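Skemcombe, 3 January 2018 – I'm Renu Prajapati, and I get to share some breakfast news! From this month our Skemcombe café is putting toast back on the menu, all morning long, and I couldn't be happier (I've been asking since October).

Our bread comes from Lultar, the bakery two doors down, and we're going with long-slot toasters, the kind with a brushed metal top and two slots side by side. A slice has plenty of room to stand in there, and you can get hold of it easily when it's ready. 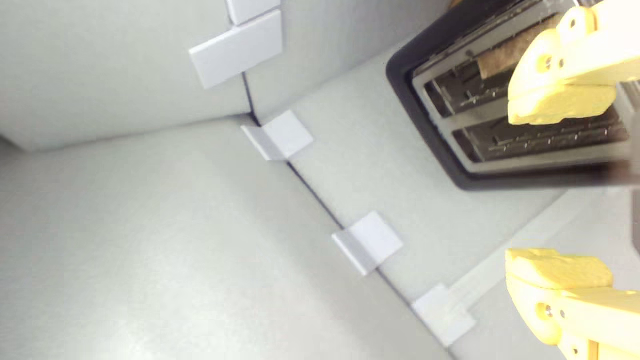 What's on the menu

Toast with butter and jam, toast with eggs, and Waltraud Frerichs' plum spread, which she makes 18 jars at a time. Every plate comes with four slices unless you ask for fewer. Knut Rothe runs the morning kitchen and likes his toast golden with a few darker specks – I like mine nearly burnt, so just tell us how you want it!

We tried 230 slices on friends and neighbors before settling on a bread, and the plain brown loaf won easily. 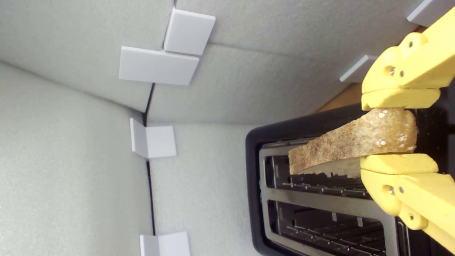 Golden brown on top, with the paler crust along the edge.

Toast is served from opening until noon. Press questions can go to me at the café counter.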